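Pinzas de mano y preparación de pedidos: notas después de una temporada

Llevo desde octubre con el proyecto de clasificación de Ledcombe y ya tengo bastantes notas para ordenarlas. Quien busque una comparativa de brazos industriales puede saltarse esta entrada. Me interesa la parte anterior, la de registrar cómo recoge y coloca artículos una persona para que después lo haga una máquina, y lo que ese registro cambia en la jornada de quienes llevan la pinza.

El reparto es el siguiente. Hevness define las tareas y valida los episodios. Setiawan pone a los operarios, que antes hacían la preparación de pedidos a mano y ahora dedican una parte del turno a manipular los artículos con la pinza. La tarea básica consiste en pasar objetos variados entre la mesa y un recipiente de plástico. 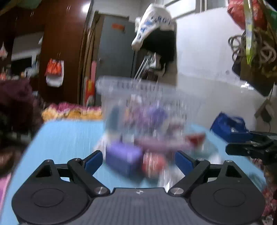 El primer cambio es de ritmo. Un preparador con experiencia trabaja con las dos manos en paralelo, palpa antes de mirar y corrige el agarre en el aire. Con dos dedos opuestos, todo eso pasa a ser secuencial: aproximar, alinear, cerrar, levantar. En las primeras sesiones se rechazaron 22 episodios de una sola tanda, casi todos por movimientos demasiado rápidos. La gente estaba acostumbrada a que la velocidad fuera el criterio y hubo que explicar que aquí cuenta la trayectoria limpia. A los más veteranos les costó más que a los recién llegados.

El segundo cambio es de vocabulario y de categoría. En la hoja de turno el puesto sigue figurando como «preparación», pero las incidencias que se anotan son otras: oclusión, deslizamiento, cierre en vacío. Las plantillas de Clunis no contemplaban ninguna de las tres y durante un tiempo se apuntaron en el campo de observaciones, con la ortografía de cada cual.

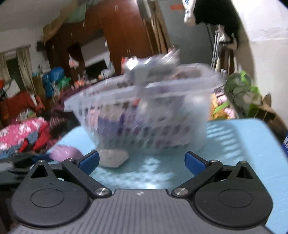
La selección de objetos se discutió bastante más que el calendario. La propuesta inicial era usar solo cajas rígidas, fáciles de etiquetar y de reponer. Los operarios pidieron que entrase también material blando y transparente, y creo que tenían razón. Un plástico transparente arrugado sobre el borde de la cesta, o una tela doblada que se ve a través de las ranuras, plantean un problema de agarre que una caja no plantea: no hay arista clara, y el contorno depende de la luz. Quien ha preparado pedidos durante años sabe por dónde pellizcar una cosa así. Ese conocimiento no estaba escrito en ningún procedimiento de Setiawan y es, a mi juicio, lo más valioso que se registra.

De ahí sale la cuestión incómoda. Se paga la hora de registro igual que la hora de preparación, y lo que queda grabado sirve mucho más tiempo que el turno. Se ha planteado un complemento por episodio validado. Mi objeción es técnica: un incentivo por episodio empuja a repetir los agarres fáciles, y el conjunto de datos pierde variedad justo donde hace falta. Preferiría un complemento fijo por turno de registro. Por ahora no hay acuerdo.
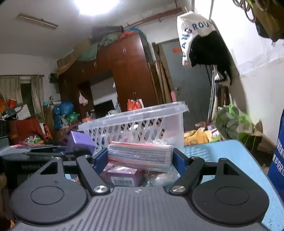
Paquete rosa entre las pinzas, con la cesta detrás.

Sobre la carga física, algunos datos sueltos. El peso de la pinza recae en la muñeca y se nota al final del bloque. Pasamos de bloques largos a bloques de 33 minutos con pausa, y las quejas por molestias bajaron. Los que alternan registro y preparación normal lo llevan mejor que quienes hacen solo registro – lo contrario de lo que yo había previsto al planificar los turnos.

Queda pendiente la rotación de objetos. Con más de 3 sesiones sobre el mismo surtido, los operarios memorizan las posiciones y dejan de explorar. Estamos probando a cambiar el surtido en cada bloque y subiré los resultados cuando haya suficientes para compararlos.

Comentarios (3)

preparador_norte
En mi almacén hicieron algo parecido y el complemento por episodio acabó como dices, todo el mundo cogiendo la misma cajita. Lo quitaron en 2 meses.

M. T.
¿La pausa cuenta como tiempo de trabajo? En la entrada no queda claro.

autor del blog
Sí, cuenta. Está en la hoja de turno desde que se acortaron los bloques.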